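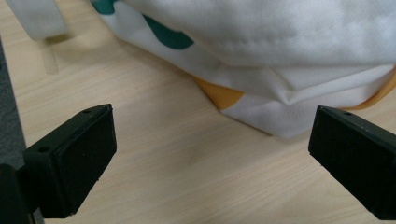 *Figure 7.1 The two fingers of a hand-held gripper, open in front of a piece of printed white cloth.*

# Chapter 7: Choosing a Gripper Kit for Soft Goods

By the time you reach this chapter you'll have spent a good many pages with boxes, bottles and blocks, and I hope you have grown fond of them, as I have. They sit where you put them. They have edges you can measure with a ruler. Cloth has none of these good manners, and many a careful buyer who chose well for cartons has come unstuck over a pile of pillowcases.

Look for a moment at the folded corner in Figure 7.1, with its bit of yellow tucked under the white. If you were asked to pick the cloth up by that corner, you'd do it without thinking. Now try writing down how! Would you take one layer or all of them? Would you come in flat along the table, or from above? A gripper kit has to let its user answer questions like these, and a good part of this chapter is about telling from a catalogue page whether it will.

## 7.1 The kit we shall be reviewing

Our worked review is of the Tresden hand-held kit, sold by Zellbridge in a plain version and a padded one. The padded version costs 611 pounds, and the plain one is 109 pounds cheaper, a difference that looks very tempting on an order form. We shall compare it in section 7.4 with a rival from Bristico at 884 pounds, which comes with a longer guarantee and (to my mind) a much better handbook.

Rawiri Rakena, who ran the sorting room at the Baloyi linen service when I visited one December, kindly lent me his buying notes, and you'll meet pieces of them all through the chapter. He and his colleague Kane McKinnon didn't agree about the pads. McKinnon thought the plain fingers would do perfectly well for towels, and he had a fair case, as we shall see. Rakena was thinking of thin printed cotton, and wrote in his margin: "Ask what a new pair of pads costs before asking what the kit costs." I've given that advice to every class since.

## 7.2 What to look for first

Begin with the opening. Sellers like to quote the widest gap between the fingers, but for cloth you'll also want to know how closely the tips meet, as a thin hem can slip through a very small space. Next, consider the pads: how rough they are, how they are fixed on, and whether you can change them yourself at the bench. Then look at the shape of the fingertip. A squared-off end gives plenty of surface to hold with, though it can be awkward to slide beneath a fold.

Weight matters as well, and it's easily forgotten. A hand-held tool that feels like nothing in the showroom feels rather different after 12 trays of washing.

Before reading on, find a tea towel, drop it on the table in front of you and lift it by one corner between finger and thumb. Do it slowly, a few times over, and jot down which part of your hand touched the table first. You'll need those notes in section 7.3, where we turn to fingertips in detail.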